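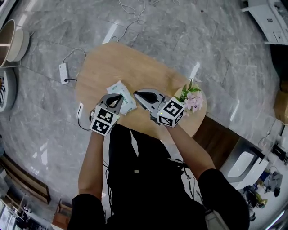 A first-year reader of our draft objected that a report on snack packaging waste should begin with what students throw away and leave what the school sells for later. The group accepted the comment, and the order of the sections below was changed accordingly.

## 1. Background

The report covers single-serve packaging at the Lerora campus during the fall term. The campus has one cafeteria, two vending areas and a small shop operated under the Bido name. Waste from all of these goes to the same collection point behind the gymnasium and is picked up by the contractor, Riis, every Wednesday.

The course assignment asked each group to choose one stream of waste and to propose a change that could be carried out without new construction. Our group chose pouches, wrappers and small cartons. Bottles and cans were left out because a deposit system is already in place.

## 2. Method

Bags were taken from 4 bins over a period of 14 school days. The bins were located at the main stairs, the library entrance, the shop and the bus shelter. Each bag was emptied onto a plastic sheet, and the packaging was sorted into three groups: plain plastic film, film bonded to foil, and coated paper. Items that could not be identified were recorded as "other" and weighed separately.

A questionnaire was also handed out during homeroom, and 300 forms were returned. Forms with more than one answer to a single-answer question were kept, but that question was not counted.

## 3. Results

Film bonded to foil was the largest group by weight at three of the bins. The bus shelter was the exception - coated paper was heavier there, mostly from drink cartons. The library entrance bin held very little packaging on Mondays, as the library does not open until noon.

In the questionnaire, 50 percent of students stated that they did not know which wrappers the contractor accepts. Several wrote in the margin that the recycling symbol on a package had led them to use the blue bin. Riis confirmed by letter that bonded film is not accepted at present, whether or not a symbol is printed on it.

## 4. Proposal

The group proposes that the shop replace its bonded-film snack line with the Fulta paper pouch range where a similar product exists. The price difference would be reviewed at the end of one term. The group further proposes that new labels be placed on all blue bins, showing accepted items in words and in outline drawings.

The existing labels were printed before the current contract and still list items that are no longer collected. Replacement was requested in October. No reply had been received when this report was submitted.

## 5. Limits of the study

The bags were weighed on a kitchen scale, and food left inside the wrappers was not removed. Weights for bonded film are therefore likely to be too high. The exam period fell outside the sampling days - shop sales are understood to be higher at that time, and a second round of sampling would be needed to include it.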